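**Scratched finish on a steel bottle: touch up, strip, or leave it?**

**rhuaranga**
I have an off-white metal bottle with a matte finish, bought at a Dufour store in February. The coating has picked up dark marks that don't come off with dish soap. I tried a soft sponge and then a baking soda paste. The paste did nothing to the marks and left a slightly shiny patch, so I stopped. Is there a paint that will hold up on this? I wash it by hand every night.

**Rodel_L**
If soap and paste don't move them, they are scratches and you're looking at whatever is under the color. Quit scrubbing. You'll polish the matte off and it will look worse than the scratches did.

**harvey252**
Appliance touch-up paint, the kind for refrigerators. Two thin coats with a toothpick, let it cure a week. Keep it well below the threads.

**lise.b**
I disagree with Harvey. Appliance paint is glossy and your bottle isn't. You will trade a thin dark line for a fat shiny one. Also I wouldn't put it anywhere a mouth goes, cured or not.

**harvey252**
I said below the threads. Mine has held up fine.

**rhuaranga**
Adding two pictures.
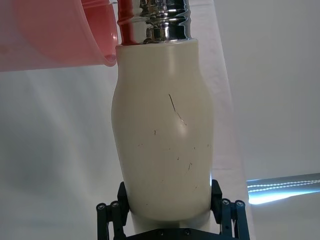
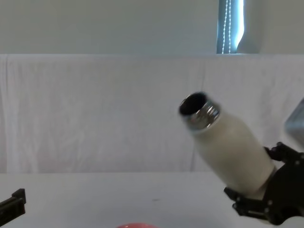
My main worry is whether the marks will spread. I don't mind how it looks all that much, but I don't want flakes of coating in the dish rack. The longest one is the thin diagonal scratch high on the bulge, with the little hook at the end, and that's the one I would paint first if I paint any. The smaller specks lower down I can live with. I ran a fingernail over all of them and only the long one catches. The lid is in the sink, so I can't say if it has the same finish inside.

**mohit_v**
Does the coating lift at the edge of the long one? Press some masking tape over it and pull. If the tape comes up clean, leave it alone. If you get chips, call the store.

**rhuaranga**
Tape came up clean. Tried it twice.

**Rodel_L**
Then it's cosmetic. Mine is a Maltano with far worse on it and it hasn't flaked.

**lise.b**
Agree with Rodel. Put a sticker over it if it bugs you.

**harvey252**
Stickers peel if you wash it every night. I'd still paint it. They do sell a flat version, by the way, ask at the counter.

**rhuaranga**
Leaving it for now. If the long one starts to lift I'll look for the flat paint. Thanks all.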